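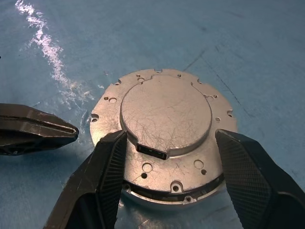 Before you fix the bench covering for good, decide which colour and which side of the room it will have. The Hidley covering is delivered in two colours, blue (order number 131) and grey (order number 132), and both are the same in all other ways. For work with bare metal we recommend the blue. A silver-grey aluminium part with small notches in its edge stands out well on a blue surface, and on grey the eye needs more time to find where the edge ends. Also think about light. A bright streak on the surface can be a reflection or a place where the covering is scuffed, and you should know which one it is before you start to clean it.

## 4. Fitting the bench covering

This section is for the Hidley covering on the Lelby 3001 bench. If you have an older Lelby bench with a raised front edge, take off the raised edge first (see section 2) or the covering will not lie flat.

### 4.1 Before you start

You need:

- the covering, taken out of its tube
- the pressure roller from the accessories box
- a sharp knife with a new blade
- a steel ruler, longer than the depth of the bench
- a soft cloth, warm water and a little washing-up liquid
- masking tape

**Note:** The covering is stiff when it comes out of the tube. Lay it on the floor with the coloured side down and leave it there for one night. In a cold workshop leave it for two nights. Do not use a hot air gun to make this faster.

### 4.2 Laying the covering

1. Wipe the bench top with the cloth and warm water. Go over it again with clean water and let it dry fully.
2. Feel the whole top with the flat of your hand. Scrape away old glue, paint drops and anything else that you can feel.
3. Lay the covering on the bench with the coloured side up. It must hang over by the same amount at the left and at the right.
4. Fix the back edge with masking tape. Use a piece at each corner and one in the middle.
5. Fold the front half back over the taped half. Do not press on the fold.
6. Pull the backing paper away from the front half, as far as the fold, and cut it off there.
7. Let the covering down slowly, and follow with the roller from the middle of the bench towards the front.
8. Take off the tape and do the same with the back half.
9. Roll the whole surface once more, this time from left to right.
10. Wait 30 minutes before you trim the edges.

**Caution:** Keep one hand under the folded part while you remove the paper. If the glue side touches itself it cannot be separated again without damage.

**Note:** If you see an air bubble in the first minutes, lift the nearest edge and roll again. Later than this, leave small bubbles alone – most of them go down after some days of use. Do not cut into them.

### 4.3 Trimming

1. Press the ruler against the edge of the bench top, from below.
2. Cut along the ruler in one movement. Hold the blade flat to the ruler.
3. At the corners, make a short cut at an angle first, then cut the two sides up to it.
4. Go over the cut edge with fine sandpaper, always downwards.

**Caution:** Cut away from your body, and keep the other hand behind the blade.

### 4.4 Joining two pieces

On a double bench you will have a join. Place it where you do not work often, for example behind the vice. Lay the second piece so that it goes over the first by the width of the ruler, then cut through both layers together and remove the two strips. The join will still be seen as a thin line. Small screws do not fall into it, but oil can, so close it with the Hastuna seam liquid. Put the liquid on with the thin nozzle and wipe off what is too much before it dries.

### 4.5 Adjusting the lamp

Put a shiny part on the covering where you normally work and sit down. If a bright patch appears, move your head to one side. A reflection moves with you, a worn place stays where it is. For a reflection, turn the lamp head or bring the arm further to the left until the patch is out of your working area. The lamp should not hang directly in front of you.

### 4.6 Daily care

- Brush off metal chips before you wipe. Chips under a cloth make scratches in the covering and also in soft parts like aluminium.
- Clean with water and washing-up liquid. For grease use Balogh bench cleaner, thinned as written on its label.
- Do not use acetone or brake cleaner. They leave pale marks which cannot be removed.
- Turn heavy parts by lifting them. Do not drag them on their edge.

Smudges and light scuffs come with use and do not change how the covering works. If it is cut through, or if an edge comes up and cannot be rolled down again, replace the whole piece. How to remove the old covering is explained in section 7.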